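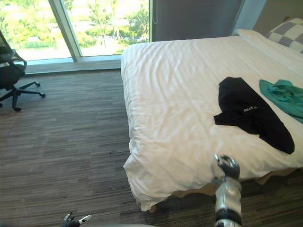

*The spare room at Kilard, checkered pillow and all.*

Oct 27, 2020. Sourdough rye notebook, Kilard kitchen

Starter is finally behaving! I fed it at breakfast with the dark rye from Waltetbridge and it doubled well before lunch, with a lovely sour apple smell and none of the nail polish whiff from last week. I think the old flour was just tired. Marking the jar with a rubber band is still the best tool I own.

Two doughs on the go, both 600 g flour:

- **Dough A** — all Waltetbridge rye, 2% salt, scalded portion mixed in while still a bit warm
- **Dough B** — half rye, half strong white, no scald, caraway toasted in the dry pan

A is like wet cement, as it should be. I stopped trying to knead it and used the wet spatula the way Imre showed me. B came together in the mixer in 4 minutes and I could have kept going, but the colour was already even and I didn't want it warming up.

### Temperature

The kitchen was colder than I'd like first thing, so A went in the oven with only the light on. B stayed on the bench under a tea towel. I keep meaning to build a proper proofing box out of the old esky. Imre Csonka reckons a jar of hot water in there will hold it steady for hours if you don't keep lifting the lid (I will keep lifting the lid).

Watch the top of A for pinholes. Last January I let it go well past that point and the crumb collapsed into a gummy line along the bottom, the whole loaf, and I ate it toasted for a week out of stubbornness.

### The Hegedűs method

Read the Hegedűs booklet again last night, the chapter on scalds. Pour the boiling water over the coarse rye, stir until there are no dry bits, cover, then leave it somewhere warm and let it turn sweet. It's such a good trick! Mine tasted properly malty this morning, almost like porridge with honey in it. The booklet wants it held at 64 degrees, and I managed that for a while with the Denura pot on its lowest setting, then it crept up and I had to sit it on the windowsill.

Questions for myself:

1. Does the sweetness survive the long ferment, or does the sour just eat it?
2. Would a finer grind scald faster, or only go gluey?
3. Can I drop the salt in A a touch without losing flavour?
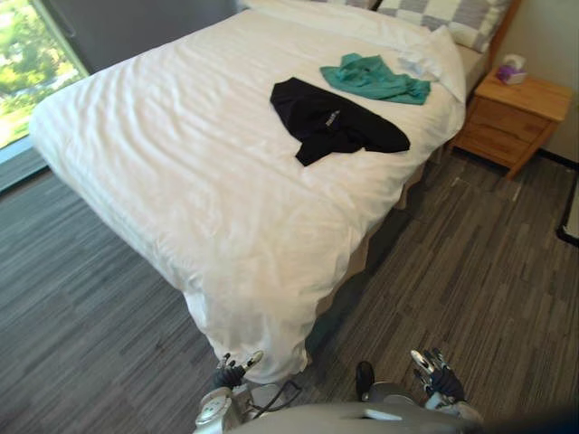 ### Bake

B first, in the cast iron, lid on and then off. Great spring, and it split along the seam where I wanted it. Caraway smell through the whole house. I'd toast the seeds a shade less next time — a few had gone bitter.

A went into the long tin, dusted with rye, no slashing. Started hot and turned it down after the crust set. It baked for around 2 hours all up and came out the colour of strong tea. Sounded dull when I tapped it, but the probe was happy so I left it alone. Wrapped in linen now, on the rack, and not to be cut until tomorrow night at the earliest.

Tasted B while it was still too warm. Tender, a bit open, good chew on the crust. Would make again without changing much, maybe a splash more water.

To do: order more coarse rye, wash the bannetons, copy the scald timings onto the card inside the cupboard door, keep a heel of A for Imre.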